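[tonwood-runners] Re: Compression socks for the March half?
October 19, 2025
Posted by: Tonwood list member

> I've signed up for the Bandara half in March and everyone at the
> Zanadum store tells me I need knee-high compression socks. They say
> fresher legs, faster recovery, fewer cramps. They're not cheap. Does
> anyone on this list think they do anything? I've been getting by on
> whatever was in the drawer.

I'll be the grump, then. I own two pairs, I've trained in them for more than 6 months, and I couldn't tell you what they've done for me except leave a ring under my knees.

Look at what's being promised. "Fresher legs" isn't something you can measure. "Faster recovery" could be measured, but the tag on mine doesn't say faster than what. Faster than no socks? Faster than old soccer socks? Faster than sitting on the couch with your feet up, which costs nothing? When I asked at the store I got a story about a guy who ran his best time in them. Fine. He had also been training all winter.

The Pramance pair I bought came with a little card that said "100% more support." I wrote to ask what the number meant and got a coupon for 20 percent off my next pair. I did not use it.

I'm not saying they're a scam. Some people have a real medical reason to wear compression, and if your doctor tells you to, wear it and ignore me. And if you like the snug feeling on a long run, that's a perfectly good reason to buy something. I like my stupid orange hat. But liking a thing and needing it are different, and the store has an interest in mixing them up.

What I'd want to know before I spent the money:

Do your calves bother you now? You didn't mention any trouble. If they don't, I'm not sure what you'd be fixing.

Have you done anything about your shoes? Mine were dead for most of last year and I blamed everything else first – sleep, hills, the weather, getting old.

Would you notice if someone swapped them for plain ones? I tried wearing one of each on the river loop. It's a silly test, since I knew which leg was which, and I still couldn't feel a difference by the end. My left calf was sore the next day. It was the one in the fancy sock. I don't think that proves anything either.

Also, people have been wearing tall socks for sports forever, and mostly because the uniform called for it. 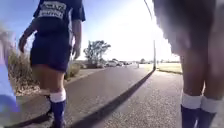
Navy socks with a white band, worn just below the knee.

My advice is to keep the drawer socks as long as they don't bunch at the toe or rub at the heel. That's the part that can ruin a race. If you do buy the tall ones, don't wear them for the first time at Bandara. Take them out on a couple of long runs and see if the top band digs in. Mine does, past the bridge, every time.

I'd be happy to be wrong. If somebody has something better than "my cousin swears by them," please post it.

Last updated: October 19, 2025

Comments

Mine keep my shins warm. In March that's worth something.

You bought two pairs though??

Had the same card in my box. No coupon for me, so you came out ahead.

Original poster here. Going with the drawer socks for now and looking at my shoes, which are pretty bad.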